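Workico tabletop kit – my pre-purchase inspection checklist, with comments

I've had the Workico on trial at our Pleltholm kitchen since April, and before we sign for it I wanted one list covering everything I checked. Use it if you're looking at the same kit! I ran the small arm with the two-finger gripper, firmware 710, clamped to the prep counter.

Mounting and power

Base clamp tight, no rocking – OK. I leaned on it pretty hard and it stayed put.
Cable run clear of the elbow – OK after a fix. The first time out it snagged on full extension, so I moved the clip one slot back.
Stop button within reach – OK. It's big, it's loud when you hit it, and I love it.
Stop button tested from a moving start – OK, 5 presses, 5 stops.
Warning label on the base – MISSING. Sadberg (the dealer) says one is on its way.

Gripper

Finger screws – one a quarter turn loose out of the box. Check yours.
Fingertip edges – OK, no burrs that I could feel with a thumb.
Grip force at lowest setting – OK on plastic cups, and I'd still start there for anything you'd be sad to break.
Holds on power loss – OK. I pulled the plug with a cup in the air and waited 30 seconds.

Dishware handling was the part I cared about most (our place is all odd plates and heavy bowls), so it got the longest session.

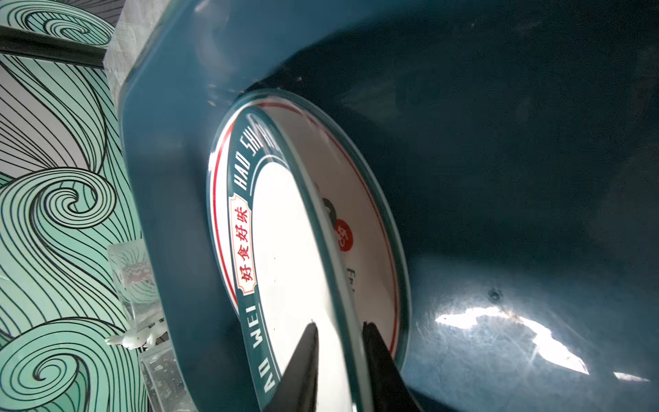 DISHWARE AND GLAZED ITEMS

Fingers reach a plate nested in a bowl – OK, but go slowly. With the plate seen at a steep angle like this one, the fingertips work right at the white surface and there isn't a lot of room to be sloppy.
Glare on glossy glaze – WATCH. The inside of the teal bowl throws back a hard white glint. I'd turn down any lamp you can before a long run.
Dishes looked over for damage – WATCH. There's a small dark spot in the bowl's glaze that's likely a chip, so I've put that bowl on the recheck list.
Small breakables near the work area – my bad. I'd left a little white figurine and some clear acrylic pieces beside the bowl. Add "clear the sides" to your own list.

Software and paperwork

Speed limit survives a restart – OK.
Shukla add-on (the scheduling one) – not tested, we didn't order it.
Manual – readable, though the cleaning section starts on page 9 and should be way closer to the front.
Spare fingertips in the box – OK, one pair.

Still open: the base label, and a second grip force check with wet hands on the controls. I'll add comments once both are done.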